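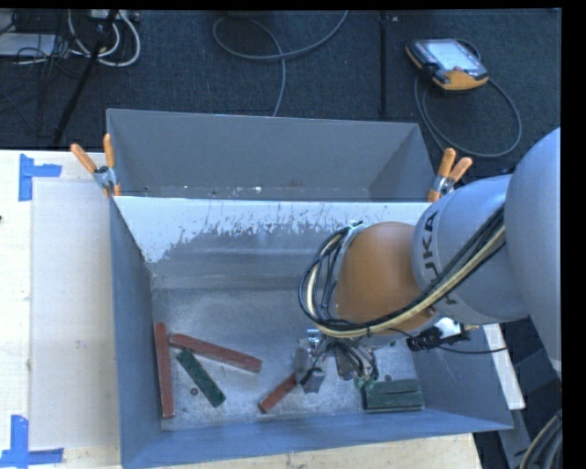

Apuntes de la jornada de puertas abiertas de Marar

8 de julio de 2024

El taller de Marar ocupa la planta baja de una nave compartida. La visita estaba anunciada para 12 personas y se hizo en un solo turno, con una charla corta y el resto del tiempo junto a las celdas. Escribo esto con las notas del cuaderno, sin más orden que el de la visita.

La charla trató de Flidari, el programa interno con el que comparan estrategias de agarre sobre piezas sin ordenar. El planteamiento es conocido: sacar bloques de un cajón, de uno en uno, sin posición previa y sin separador. Lo que me interesaba era el protocolo de medida, porque en las publicaciones suele despacharse en un párrafo.

Una serie en Flidari son 104 intentos. Se cuenta como agarre válido el que levanta la pieza por encima del borde y la mantiene 2 segundos. Si la pinza arrastra dos bloques a la vez, el intento se anota aparte y no suma ni resta. Pregunté por qué no lo consideran fallo. La respuesta fue que en la aplicación final hay una estación posterior de separación. Me parece discutible: el banco de pruebas hereda así una suposición sobre una línea que todavía no existe.

El montaje de la demostración es un brazo KUKA que trabaja sobre un cajón de metal gris, con bloques rojos y verdes en el fondo. Detrás hay otro cajón igual de gris, y los bordes contiguos están sujetos con dos pinzas de resorte de puntas naranjas. En la mesa, cinta azul en las esquinas de una lámina clara. Es una solución barata y fácil de revisar a simple vista, aunque para repetibilidad entre sesiones yo preferiría topes mecánicos.

Dos observaciones sobre el cajón. La pared del fondo conserva una capa blanquecina muy desconchada y por debajo queda el metal desnudo, con el suelo lleno de roces y manchas. Para un sistema de visión es un fondo incómodo, con cambios bruscos de reflectividad en pocos centímetros. La segunda es geométrica: las paredes se abren hacia el borde, lo que da algo de margen a la muñeca cuando la pinza baja cerca de un lateral. Con paredes verticales el problema de colisiones sería otro.

El caso difícil es el bloque estrecho casi paralelo a la pared. Según explicaron, el planificador lo deja para el final salvo que no encuentre otro candidato. También penalizan los bloques cruzados, donde el extremo de uno queda bajo el de otro. La penalización es una constante ajustada a mano por el equipo, y no la publican.

El haz de cables que recorre el brazo por fuera merece párrafo propio. Forma un bucle amplio junto a la articulación naranja, y pregunté por la vida útil. Lo revisan cada 6 semanas. No tienen registro de roturas por giro de muñeca, así que no hay cifra que comentar.

La segunda celda, Drasell, estaba parada por una actualización del controlador y solo se pudo ver el armario eléctrico abierto. Queda pendiente para otra visita.

Pedí los datos en bruto de una serie completa. Me dijeron que en julio subirán un lote con las poses y el resultado de cada intento. Cuando esté disponible calcularé la tasa contando los agarres dobles como fallo y pondré las dos cifras en una entrada nueva.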